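Paper, glue and a bad fold
February 9, 2023
By Oksana Sydorenko
4 min read
Last updated: the same evening, to correct the spelling of Noémie's name

I slept badly and woke up before the alarm with the word "crease" in my head. In my language we have one word for a fold and for a crease, and I was trying to decide in the dark if the English words are the same thing or two things. I think a fold is what you do and a crease is what stays. I will ask Colton, who was born in English and never knows the rules of it.

For breakfast I had the rest of the buckwheat. Then I took the bus with the bag of papers on my knees, flat, because last week I carried it standing and all the corners got soft. A man sat down on the edge of the bag and apologized three times. Only one sheet suffered, a yellow one, and I do not like the yellow so much.

We must make 100 cards for Brittany Cloutier's spring table. She said "no hurry" in the message, and then she wrote the day when she needs them, and it is a hurry. Each card has one small folded shape on the front that stands up when you open it. I have made 15. I wrote to her that I have made almost 15, because one of them leans, and I am not sure if she will accept it.

The paper is from Poirier. It is a little thicker than what I am used to. When I fold thin paper it listens to me at once, but the thick paper needs to be told two times, first softly and then with the nail. If I press hard the first time, the line goes where it wants. I have also tried the Drorier paper, which is cheaper, and the color comes off white at the edge of the fold, like an old jacket at the elbows. So I will use it only for practice.

Today was the day for the lavender. Noémie Bergeron chose this color and at first I was against it. I said it is the color of soap. But I must write here that I was wrong. On the pale table it looks very clean, and when the sheet is folded, one side takes the light in a different way from the other, so that it seems you have two papers of two purples. I looked at it for a long time. My mother had curtains that did this in the evening.

I like also that the sheet can stand alone with one fold in it. It is such a simple thing. A flat paper is only a paper, and after one fold it has a front and a back and it can hold itself up like a small tent. Ji-hoon says that children understand this immediately and adults need to have it shown.
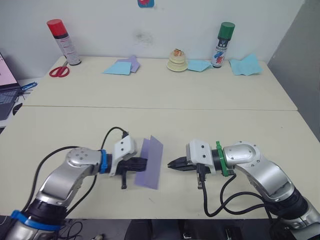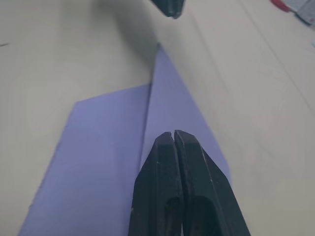
Lavender paper, folded, in both pictures.

The long fold

What I find difficult is the long fold that ends in a point. The short ones I can do while I speak with somebody. For the long one I stop speaking. You begin from the point, you hold it with one finger, and you go down slowly to the other end. If the finger on the point moves even a little, the line is still straight, but it is straight to the wrong place. I know this, and still I began from the bottom two times this afternoon, and I had two sheets with a blunt nose. I kept them for shopping lists.

Ji-hoon Baek showed me his way, which is to make the line first with the back of a butter knife and a ruler. It makes a beautiful line. But I feel it is a bit like walking with the hand on the wall. He answered that walking with the hand on the wall is a good way to arrive. I borrowed the knife after that and I did not say anything.

The two tables pushed together are very comfortable for big sheets, only I must remember the seam. If the pencil passes over it, the line makes a small jump. I put a line through a good sheet like this last month and I was angry until supper. Now I draw on one table and keep the other things behind, the red scissors and the spray cans, near the wall. I would like the scissors to have a fixed place, for example a nail. I am always looking for them and they are always in front of me.

About glue we had a small disagreement. Colton Ouellet wants to glue the shape to the card on both sides of the fold. I want to glue only one side and leave the second free, so it can breathe when the card opens. We made one of each and opened and closed them many times. His is stronger. Mine is nicer to open. We did not decide. Noémie came with her coat on already and said we should ask Brittany, and this was so reasonable that we both felt a little foolish.

The Ilimel glue stick, by the way, I do not recommend in cold rooms. It comes out in crumbs. I carried it in my sleeve before lunch, against the arm, and then it was good.

Evening

At home I made soup from the carrots and the half of a celery root. I put too much pepper, I think because I was still thinking about points and corners. I ate it with bread and it was all right.

Then I sat with the practice paper and did the long fold again at the kitchen table, from the point down, without the knife. The first was bad. The second was not bad. On the third I was so happy in the middle that I hurried at the end, so I will not describe it.

I have still to answer my cousin, who wants to know if I have found "serious work" yet. I do not know how to write to her that I spent a day on one color. I started the letter with the weather.

For tomorrow: buy envelopes, and measure one finished card before I buy them, closed and with the shape inside, since it is thicker in the middle. Return the butter knife to Ji-hoon. Ask Colton about fold and crease, I forgot completely. Look at the leaning card again in daylight. If it still leans, I will keep it for myself and put it on the window, next to the onion that is growing.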